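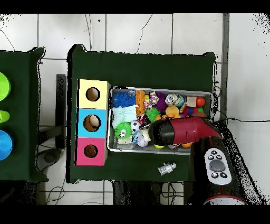

The robotics club at Duddale Community College began its second picking project this summer, and the student who leads the team says the hardest part came before any code was written. The members had to decide what the arm should pick. They settled on a tray of toys and odds and ends, to be sorted into boxes with round holes cut in them. "A soccer ball is easy to talk about," she said. "Then you put it next to a folded cloth and a fuzzy ball with a face on it, and your plan for the soccer ball doesn't help you much."

By Staff Writer
August 2021

Print this page | E-mail this article

The team calls the project Flokar. It has 10 members, most of them in their second year. Two had used an industrial arm before they joined. The rest learned on the college's own machine, starting with the hand controls and a long safety checklist.

"We spent two weeks only moving it up and down," another member said. "I was bored, but I understand the joints now."

The club first practiced with plain blocks on a bare table. Those runs went well enough that the adviser asked for a crowded tray.
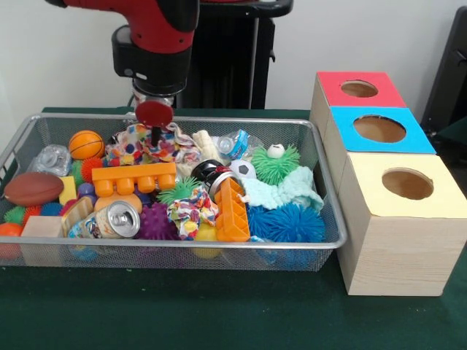
Suction works best on a smooth, firm surface, and the students say that rule shapes most of their choices. Cloth folds under the cup. Spiky balls let the air in. The software now ranks possible pick points and tries the flattest one first.

"It isn't clever," said the student who wrote that part. "It looks for a flat place and goes there. If it fails it picks another place, and after three tries it moves on."

The team keeps a log of every attempt. By the end of July it held 1263 entries, and 268 of them were marked as failures that needed a second look. Reading through those takes up most of the weekly meeting.

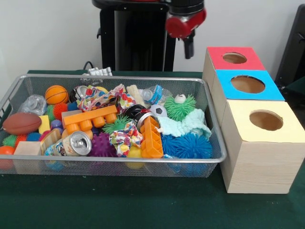

Placing an object has its own problems. The arm has to clear the rim of the basket, line up over a box and let go at the right height. Early on, the students released things too high — the balls bounced off the edge of the hole and rolled away.

In October the club will take Flokar to the student contest at Pallent, where last year's team placed sixth. The Baidoo Fund is paying for travel. The team leader would not guess at a result.

"I'd like us to finish the full run without stopping the arm," she said. "We haven't done that yet."

Contact us | Copyright 2021 | Back to top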